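Home | Bench notes | Cell 2 | Spares | Search

Cell 2 notebook, October
Wrist camera, marker block, and why the picks were drifting

Started at seven with coffee and a cell that had been sulking since yesterday's late run. The complaint from the evening people was "it grabs a bit to the right," which is true and also not much to go on! So I pulled the log first. The block pose was hopping around between reads with the arm parked and nothing moving, and that's a camera or marker problem before it's anything to do with the gripper. I didn't want to touch the taught points until I'd got the reads steady, having done it in the wrong order last spring and lost an afternoon to it.

Checked the boring stuff. Camera bracket screws: one was a quarter turn loose, the lower one (of course, the one you can only reach with the short key). Snugged it, put a paint line across the head so the next person can see if it has crept. Connector was seated. Cable had a tight bend where it goes past the last joint, so I re-dressed it with two of the soft ties and left a proper loop. Ran the wrist through full rotation by hand at slow speed, both ways, and the loop doesn't catch on anything now.

Reads were better after that but still not what I'd call good. Maybe half the jitter gone.

Next was exposure. Somebody (me, probably, in summer when the blinds were down) had left it on auto, and auto does silly things with a white block on a gray background. It settles on the dark part and then everything white goes to milk. Locked it at 12 ms, then tried shorter. I also wiped the lens cover with the blue cloth, not the paper ones, PLEASE not the paper ones, they leave lint and then I get phantom corners and go hunting for ghosts.

Then the focus question. The lens is set for working distance, so the block comes out usable and the gray behind it goes to mush, and I'm fine with that, the software only cares about the marker. What I'm less fine with is how steep an angle we're asking it to read from once the fingers are down either side. A marker that's tipped over and half tucked behind a finger is never going to give you a nice pose. I've been saying we should take the read higher up and then trust the arm for the last bit of the approach. So I went through the views with that in mind.

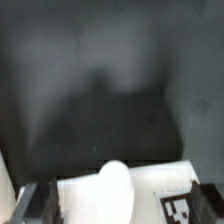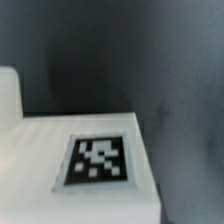 Same style of square black-and-white marker in both, but only the second view has the whole black square with a white border around it. In the first, the marker is down near the corner and the right finger covers part of its edge, which pretty much makes my argument for me.

Veronica Vasiliu read this over lunch and wrote back that she agrees about reading from higher up, but that I'm blaming the angle for something the hand-eye calibration might be doing. Her point is that a loose bracket screw means the camera has moved relative to the flange, and tightening it doesn't put it back where it was, it only stops it moving further. So every pose since is off by some fixed amount, jitter or no jitter. She wants the calibration redone before anyone changes the approach, and she wants the old numbers kept so we can compare.

Well, she's right, and I should have thought of it at seven in the morning. Redid it after lunch with the Vuvbridge board, 30 poses, spread out more than I usually bother with (tilted ones too, I'm normally lazy about those). Old file saved next to the new one with "before screw" in the name. The camera offset came out 2 mm different sideways from the old one. That would account for "a bit to the right" all on its own, really.

Then I moved the read. New read height is 210 mm above the fixture plate, camera as square to the marker as the cable loop will let me get it, and the arm does the rest blind. Ran 12 picks at half speed with the evening program, all of them seated, and on none of them did I hear that little scrape against the fixture. Twelve isn't many. I'd like a full shift on it before I call it fixed.

Things I noticed and didn't fix:

The finger pads are due. Spares are in the Skalwood drawer, second from the top, and there's one set left, so somebody needs to order. I've put it on the sheet.

The calibration script still asks for the old board size as the default. If you just hit enter you get garbage and it doesn't warn you. Type the size in! Giorgia Grasso has a patch for this and I've asked her to push it.

The marker could stand to be reprinted at some point on the matte stock. Not urgent, the reads are steady now, but if you're doing one for cell 3 anyway then run me a spare.

Exposure lock does NOT survive a controller restart. Found that out at four when I power cycled to check the cable and it came straight back up on auto. I've added the setting to the startup routine and restarted twice to be sure, and it held both times. If you see milky whites again, look there first.

Left the cell on half speed for the evening people with a note on the pendant. Full speed can wait until I've looked at tomorrow's log.

Recent entries
Correa feeder: new belt and tension setting
Pendant enable switch sticking again
Finger pad wear, cells 2 and 3
Lulton air dryer, filter change
Backing up the taught points (do it before you need it)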